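Pristley Two-Finger Hand Tool

3 min read

Pristley is a hand-held gripper for teams working on household chores. A person holds it, does the job with two fingers, and the movement is recorded for later use on an arm. It is built by Nijs and sold with the Flumden wrist plate, so the same fingers fit both the tool and the robot.

Buyers ask us whether a machine can do the laundry yet. Our answer is: parts of it. Picking a towel out of a pile is mostly solved. Folding a flat T-shirt works on a clear table with good light. A knit sweater dropped on a bed is still hard - the collar rolls over on itself, the sleeves hide under the body, and the fingers can pick up the sheet along with the garment. Making the bed afterward is harder again.

Erasto Owino ran our last set of home trials with the Pirkus arm. It was given 22 sweaters, one at a time, and folded 18 well enough to put in a drawer. A person is still a lot faster. For a shop floor that folds the same item all day, the numbers look better, and that is where most of our arms go.

What you get:
Tool with two fingers and foam pads
Flumden wrist plate
Spare pads, one set
Carrying case

Price is 3,205 for the tool and plate, or 3,481 with a second pair of fingers. Orders placed now ship in October.

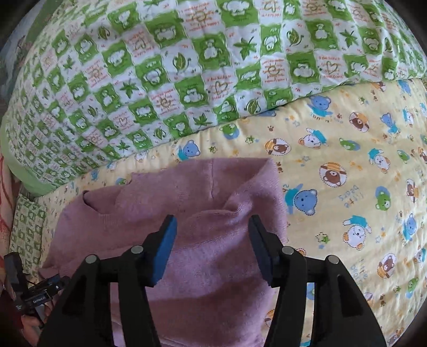

Pads wear faster on wool and other knits than on cotton. Change them when the foam starts to shine or tear at the tip - a worn pad slips on thin fabric well before it looks finished. Replacement sets are sold separately and fit every version of the tool.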